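The builder of the Niltik grippers began in a home garage and moved to the shared workshop in Marnwood in November.

"In the garage I had only one table," the builder told us. "The cooker is heavy, so both hands must work together."
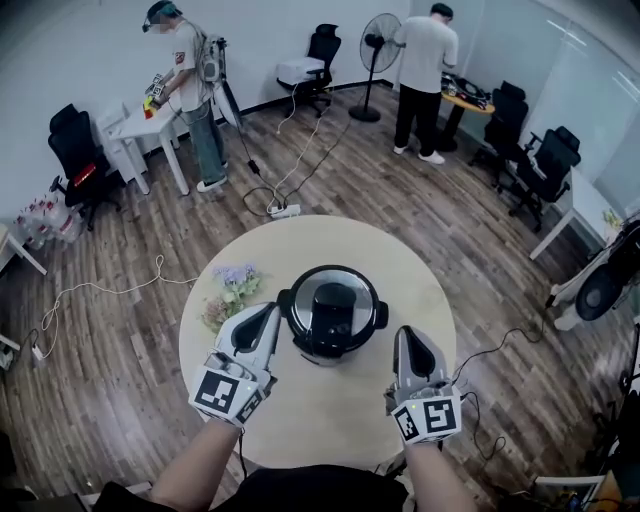 The finger pads took the longest. "I printed 126 of them — most were too stiff."

What comes next?

"The lid. I want the fingers to hold a round thing and not slide."
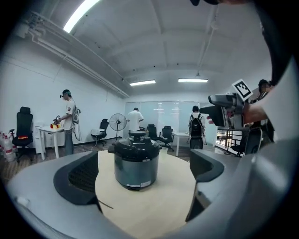

"For that I will change the rubber first. I have three kinds to try."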